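12 comments · 3 shares

I almost skipped the Kolard open day on 13th May, and I'm so glad I didn't! Montserrat Medrano had the simulator bench going in the back — one arm, two controllers to compare, and a pile of virtual rooms to drive it through.

I tried Skanddale first (twitchy, I kept overshooting) and then Remier, which felt slower but let me creep the open fingers up without my shoulders going up around my ears. I got three turns on each. My best score was 929, and a kid in front of me got more with what looked like no effort at all.

What I wanted to know was how well I could judge distance from the gripper's own camera. Badly! A plain wall gives you nothing to go on, so I liked the stone one a lot better. Montserrat says they have 116 rooms in there now, most of them added in April. I'm going back for the arm comparison — bringing snacks this time.
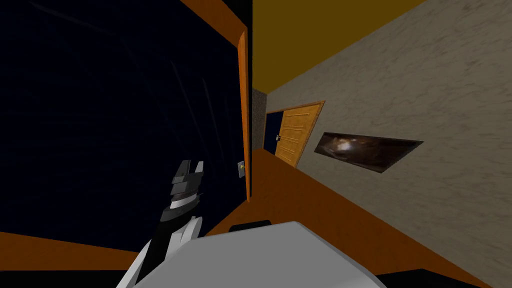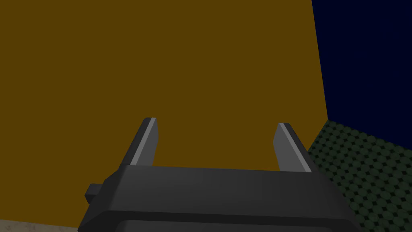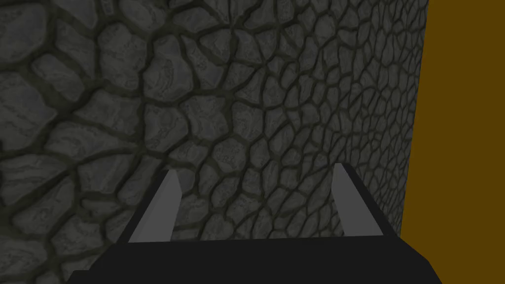
Views from the simulator: the corridor first, then the plain wall and the stone wall, both with the fingers open.

Contact · © Kolard Visits Blog · Back to top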